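Robotics > Public demonstrations > Clistard Open Day

The Clistard Open Day was a public demonstration of simulated robot manipulation held at the Clistard laboratory on 3/15/21. It drew 262 visitors. The program was organized by Tove Damgaard and Iraís Barrera and used the Prasora simulator, with a two-finger gripper operated in computer-rendered rooms. 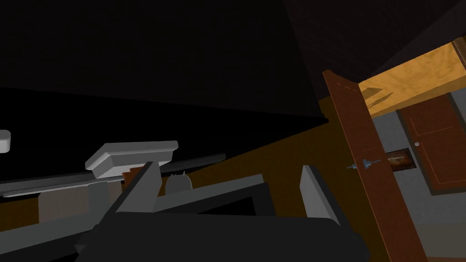
Sessions were run at 2 stations. At the first, an operator drove the arm by hand controller; at the second, visitors took the controls under the supervision of Grímur Oddsson. A total of 147 trials were logged, nearly 95 of them by visitors. Each trial began from a stored arm position and ended on a time limit or an operator stop.
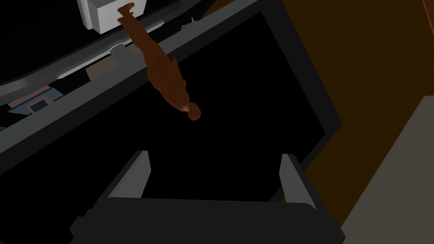 Camera views were taken from the wrist of the simulated arm, so the rendered room tilted with each rotation of the hand. Signe Stougaard gave a short talk on contact modeling and grasp planning between sessions. Trial logs were later converted to the Virex format and used in staff training the following December.

Contact: Clistard Visitor Office | Copyright Clistard | Back to top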